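February 26, 2023

Teresa wants the block to stand upright in the frosted tray. I still don't buy it. The Pranthorpe drawing gives 50 for the inside width, and I'd like to see that measured by someone other than Pranthorpe.
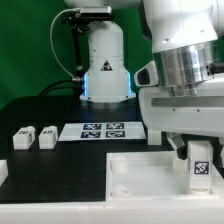
**Vorkeck Fixtures Group, Bench Notes**

White block upright in the tray, marker on the front face, printed sheet with the four markers mid-table. Fine for today — but I don't trust paper to lie flat, and Nafula's tape fix sounds hopeful at best.

Tray walls look tall enough. Peg and recess on the left side: what are they for? Ask Bautista. Drawing 1485 doesn't say.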